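Can a Machine Put Your Washing Away Yet?

I've been banging on about household robots since July, when the drying rack in our hall started to feel like a permanent member of the family. I write up chores at Trurley (mostly the dull ones, mostly at my own kitchen table) and laundry gets more post than everything else put together! People can live with dusting. What they want is something that will deal with the clothes, and they want to know when.

So this little gallery is about the fiddly bit, getting hold of cloth in the first place. I've kept it short. If you came over from the Lasier dishwasher page, hello, there are fewer plates in this one.

Dark clothes are my own least favourite. I lose the sleeves, I lose the collar, I fold something in half and find I've folded it inside out. A black garment rumpled over a flowery print, with the blue finger pads just short of it and nothing between them yet:
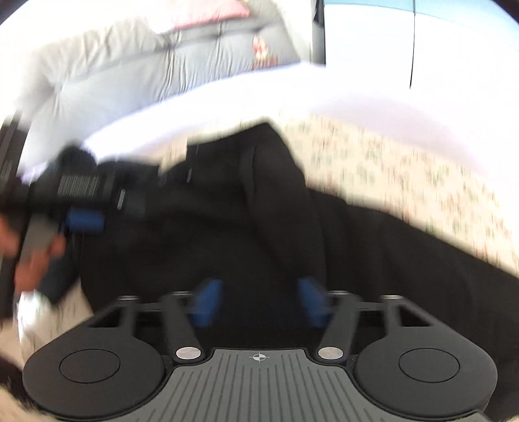 Can I buy a robot that does all my laundry for me?
Not one I'd tell a friend to save up for. Washing and drying have been handled by machines for ages, but sorting, folding and putting away a mixed pile in an ordinary home is still mostly a job for people.

I do think folding gets talked about too much, mind you. A clean towel laid flat on a table is the easy end of it. Give me a heap on a bed, with one thing tangled in another, and I'm slow as well, and I've had years of practice (my record is 12 shirts before the tea went cold, and they weren't good folds).

The next one is the moment I always want to see in demonstrations and hardly ever do, the fingertips right up against the edge of the black cloth. One layer or two? I can feel the difference without looking. A machine has to work it out, and picking up the sheet as well would be such an easy mistake to make.
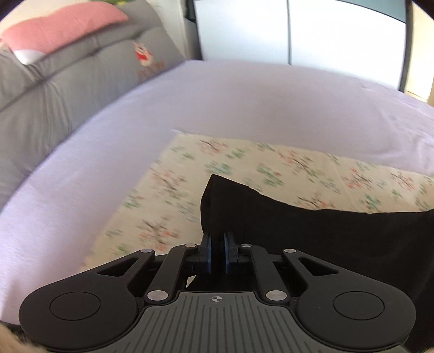

What I'd like to see next

A fitted sheet, please. Also socks, in a pile of 17 so that one is always left over, and a duvet cover going back on its duvet. I'd happily watch 200 goes at that last one if the final 10 were any good. The Grellari page on floors and stairs is nearly ready too, and I'll add more laundry pictures here as I get them.

Page updated 3 January 2026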